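Nindurero Automation
Vacancies and study calls
Posted 14 May 2019

Wanted: one Fault Technician, and people willing to do their washing in front of it

We are hiring a Fault Technician for the laundry project at our Cirach workshop. We are also looking for members of the public to take part in a related study. The two calls share a page because they share a cause, and because the person who looks after the website was only willing to make one.

What went wrong

In the spring our two-armed laundry robot was part way through unloading a basket when the left arm stopped reporting how hard it was gripping. The right arm carried on reporting perfectly well. The software, faced with one hand that said it was holding a towel and another that said nothing whatever, concluded that the towel had been dropped and went to look for it. It looked for it inside the door seal of the washing machine, with some force, while a colleague was crouched beside the drum looking for a sock.

The colleague was bruised on the forearm and very good about it. The seal was less good about it. The towel had been in the left gripper throughout.

The emergency stop worked when it was pressed. It was pressed later than it should have been, as the button was on the far side of the bench under a coat. There is now a second button, a third button, and a rule about coats.

We reported the incident, stopped all shared work with the arms and asked Wijesinghe, an outside safety consultancy, to go through everything. Their report runs to 539 numbered paragraphs. Paragraph 1 is polite. The main findings were these:

The sensor cable on the left arm had been flexed past what it could stand, and the signal came and went for days before it went for good.
The logs showed the dropouts. They were filed as warnings, along with 779 other warnings, and treated with the same respect.
Loss of signal was handled as a zero reading. A zero reading means an empty hand. A missing reading means stop, and it now does.
People had got used to leaning into the working area because nothing had ever happened there.

The arms are back at work on a reduced speed limit, with no one inside the marked area while they have power. The task is the same as before: shirts and towels, a basket, a front loader and a great many chances to get it wrong.
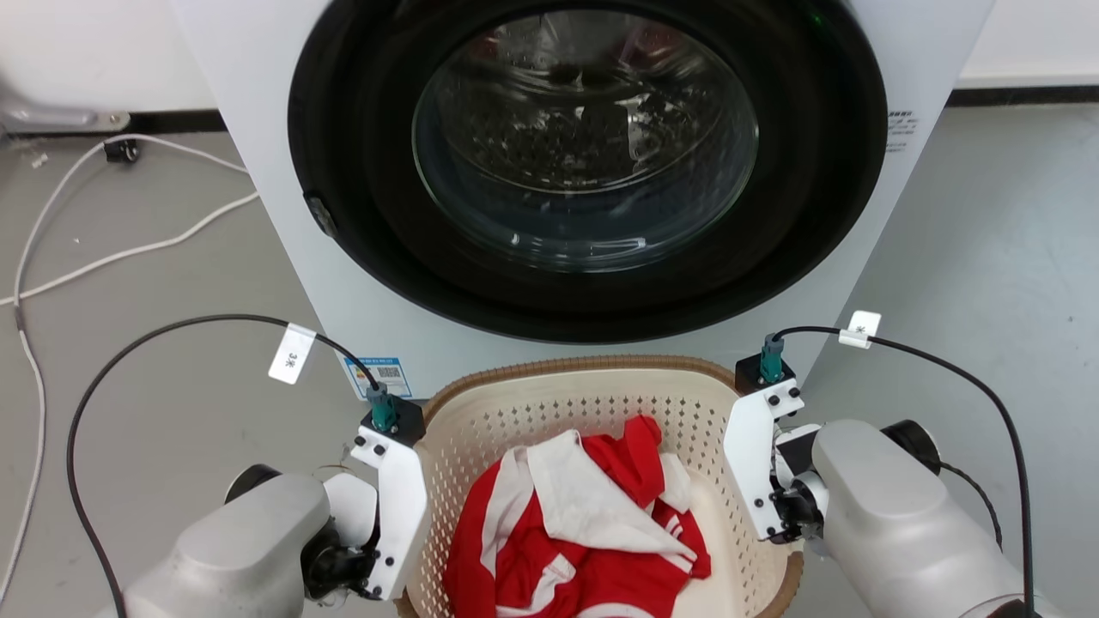
Nindurero Vacancies, page 2 of 5

The cables from the sensor blocks loop out wide on either side, and you will get to know those loops well. Every movement of an arm tugs on them a little. Part of your job will be deciding how much tugging is too much, before the cable decides for you.

The job: Fault Technician (Laundry)

Full time, based at Cirach, reporting to the head of testing. The post is for two years in the first instance.

You will:

Inspect cables, connectors, brackets and screws at the start of each shift, and write down what you find, including when you find nothing.
Read the warnings. All of them. Then help us have fewer.
Break things on purpose. We want each sensor unplugged, starved, confused and lied to under controlled conditions, so that we know what the arms do next.
Hold the authority to stop any session for any reason. You won't be asked to justify it until the arms are off, and you will not be sighed at.
Work through the remaining Wijesinghe recommendations with the software team, who are nicer than their commit messages.

You should have:

Experience of maintaining electrical or mechanical equipment that moves. Robots would be handy, but lifts, packing lines, fairground rides and commercial laundries all count.
Confidence with a multimeter and a crimping tool.
The ability to write a fault report that a tired person can follow.
A suspicious nature, pleasantly expressed.

A degree isn't needed. Neither is a passion for laundry, though you'll be near a good deal of it, and some of it will be ours.

The study: people who do washing

We are also recruiting adults for Trirnow, a study of how people behave around a machine that is handling their clothes. We want to know when people reach in, what makes them do it, and whether a light, a sound or a painted line persuades them to wait.

Each person comes in for one session. You'll bring a bag of ordinary clothes and watch from behind a fixed barrier while the arms attempt to load them. At several points the arms will pause and you will be asked what you think has happened and what you'd do about it at home. There are no wrong answers, although our own team has already supplied a few.

The arms cannot reach you, and a member of staff holds a stop button throughout. Please don't bring anything silk, sentimental or borrowed. We replace items damaged during a session up to a sensible limit, and travel costs within the county are refunded.

You can take part if you are over 18, do your own washing at least now and then, and have never worked for us. You may leave at any time without giving a reason and you'll get your clothes back, possibly inside out.

How to apply

For the job, send a CV and one page describing a fault you found, how you found it and who didn't believe you. We don't need a covering letter as well. Interviews last a morning and include 7 faults hidden in a test rig. We don't expect you to find them all, and at the last round one candidate found an extra one, which we have since fixed.

For the study, fill in the short form at reception or ask for it by post. Sessions run until the end of October.

Anyone wanting to read the incident summary before applying can ask for a copy. Applicants for the technician post will be sent it in any case, together with the paragraph about the coat.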